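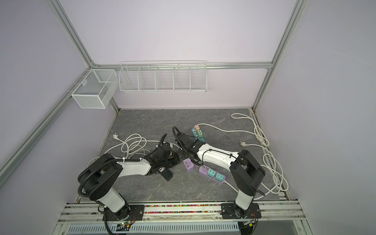 Where the Money Went: Second Progress Report, Escobedo Street Tool and Appliance Library

Reporting period ending Mon 18 April
Prepared by Konrad Szewczyk, project lead
Grant line: Plukel Neighborhood Fund, year one

Summary

The library is open, people are borrowing things, and most of the things come back. Of the 100 members we promised to sign up by the end of the grant year, we have 69. The catalog now holds 200 items, a figure that includes a fondue set I would happily see leave on permanent loan.

Borrowing

Carpet cleaners remain the most wanted item by a wide margin. We own two. Both are booked every weekend through the end of next month, and the waiting list has developed its own politics. Members have asked whether they can trade places on it. They can, if they tell us first. In March they did not tell us first, and two households on the same block each believed the same machine was theirs for the same Saturday. It was settled over the phone, at length.

Drills and ladders go out steadily. The pasta machine has been borrowed once, by me.

In the application we predicted strong demand for garden tools. Demand so far has been weak, which I put down to the weather. Last fall I put it down to people already owning rakes, and I may yet return to that view.

Extension cords and adapters

Cords are our biggest source of losses. They leave coiled inside the box with a sander and they stay in somebody's garage forever. Starting this month each cord has its own tag and its own line on the checkout slip. Members dislike the extra line. A few have returned cords we never knew we had lent, so I am keeping it.

We also stopped accepting donated power strips without a label showing the rating. The donation bin filled up with them anyway.

Software

The booking system from Voltport does what we need, apart from the reminder emails. Until the middle of March it sent overdue notices the day before an item was due, in a tone I would call prosecutorial. Support has fixed the timing. The tone is set by a template that I am told I can edit, and I will, once I find where it lives.

Repairs

Drakura Repair, two doors down, has kept to its agreement to check any appliance that comes back making a new noise. Turnaround is slower than the week we wrote into the plan. They have paying customers and we are not always among them. One dehumidifier has been there so long that I suspect it is being used.

Budget

Spending is on track overall. We are under on printing, having given up on the brochure, and over on shelving, having underestimated the size of a tile saw. I would like to move the printing money to shelving and will send the form separately. The form asks for the reason in one sentence, and I am working on it.

Next quarter

We plan to open one evening a week, buy a third carpet cleaner, and run the beginner's sharpening class that was postponed when the instructor cut her thumb — at home, on a bagel. Sign-ups have gone up since word of that got out.

The member survey goes out at the end of the period. Last time the most common suggestion was more parking. We do not lend parking.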